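Seasonal packers and a stock assistant wanted at Perkus

Garden and kitchen mail order, early and late shifts 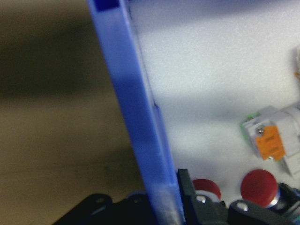
Kaltard, June

Perkus sends garden and kitchen goods by post to customers across the country. We are looking for packers for the busy months and one stock assistant on a permanent contract. The jobs are at our Kaltard site, on the Bakalis estate behind the bus depot.

Packers

You will pick orders from the shelves, check them against the slip, wrap what needs wrapping and box it up. Seed orders are light and quick. Orders with pots, trays and watering gear take longer, and the bigger boxes are packed in pairs. You will be on your feet for most of the shift. There is some lifting, and we train everyone in how to do it before they start on the heavy lines.

The contract runs from the end of June until the autumn bulb orders are finished, usually in October. Last year four of our seasonal packers stayed on afterwards in other jobs with us. We can't promise that this year, but we do advertise inside the building first.

Stock assistant

This is a permanent job for someone who is careful with paperwork. You will book in deliveries, put goods away, keep the shelf labels right and tell the buying office when a line is running low. Part of the week is spent on returns - opening them, deciding what can go back on the shelf and sending the rest to the seconds shop in Ulura. You will need to be able to use a spreadsheet. A forklift licence is useful but we will pay for the course if you haven't got one.

Hours and pay

The early shift starts at 6 am and the late shift at 2 pm. Packers choose one or the other and keep to it. We don't swap people between shifts at short notice. Sunday is always off. Up to 4 hours of overtime a week is offered in the bulb season and you are free to turn it down.

Packers are paid 636 a week before tax for full-time hours. Part-time packers on the short week get 312. The pay for the stock assistant depends on experience and will be discussed at interview. Wages go into your bank account every Friday, one week in arrears. Holiday is paid and builds up from your first day.

Getting here

The bus from Kaltard station stops at the estate gate, and the first one gets in before the early shift. The last bus back leaves shortly after the late shift ends, so please don't hang about if you need it. There is free parking and a covered bike rack. People coming from Ulura often share cars, and there is a list in the canteen if you want to join one.

What we ask for

No experience is needed for the packing jobs. You should be 18 or over, able to read an order slip in English and able to turn up on time. For the stock job we would like at least a year in a warehouse, shop or storeroom.

We provide gloves and a work jacket. You will need your own safety shoes, or we can order a pair and take the cost from your wages over two months. The canteen does a hot meal on both shifts and there is a microwave if you bring your own.

How to apply

Pick up a form from the gate office or ask for one by post. Tell us which job you want, which shift suits you and any holiday you have already booked. A CV is welcome for the stock job but the packers' form is enough by itself.

Interviews are short and held on site. You will be shown the packing floor and can ask the people working there what it is like. Please bring proof that you are allowed to work and the name of one person who can give you a reference. We reply to every form, including the ones we turn down. The gate office is open from 8 am until 4 pm on weekdays.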